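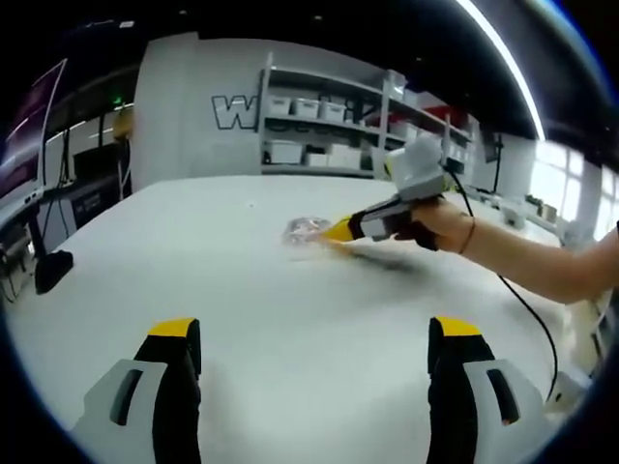 Help > Orders > Samples and Swatches

Search help topics

Sample Packs: Frequent Questions

What comes in a Juswood sample pack?
Small pieces of whichever finishes you picked, labeled on the back. The labels peel off easily, so write the name on the piece before your kids rearrange everything.

How many can I order?
Up to 30 at a time. We stock over 500 finishes, and past 30 people stop choosing and start building a collection.

Are they free?
The first pack is. After that you pay postage, a policy we owe to one household that ordered 200 pieces of Plekano Oat and tiled a birdhouse.

Will the color match my order?
Closely. Wood varies, and so does your kitchen at 7 a.m. compared with your kitchen at dinner. Move the sample around for a few days before you commit.

What is the difference between Plekano and Ruro?
Plekano is matte and hides fingerprints. Ruro is glossy and keeps a full record of them. Both wipe clean with a damp cloth.

Can I return samples?
Please don't. We have plenty.

My pack hasn't arrived. What now?
Give it ten days, then check with whoever else gets your mail. Still nothing? Send us your order number and we'll mail another.

Do you sell the Papadopoulos line?
We did until May. We can still match touch-up sticks if you send us the code printed inside the cabinet door. A photo of the door taken from across the room won't do it, though we do get a lot of those.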